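4.2 Preparing the Work Surface

1. Clear loose items from the middle of the cream surface. Small items may remain along the rim.

2. Inspect the surface for smudges, streaks and specks. Wipe with a soft cloth and Nostine cleaner.

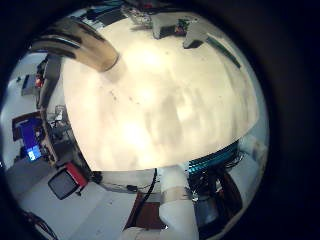

3. Route all cables away from the chair and the walkway.

CAUTION: Do not place more than 11 kg on the surface.

4. Position the wooden peg. Confirm that it can be reached without moving the desk monitors.

NOTE: Replacement pegs are supplied by Rarnum under part number 3498.

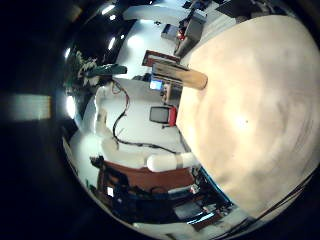
Figure 4-2. Wooden peg at the edge of the cream-colored object; desk area and monitors beyond.

5. Record the setup in the Jivesik room log.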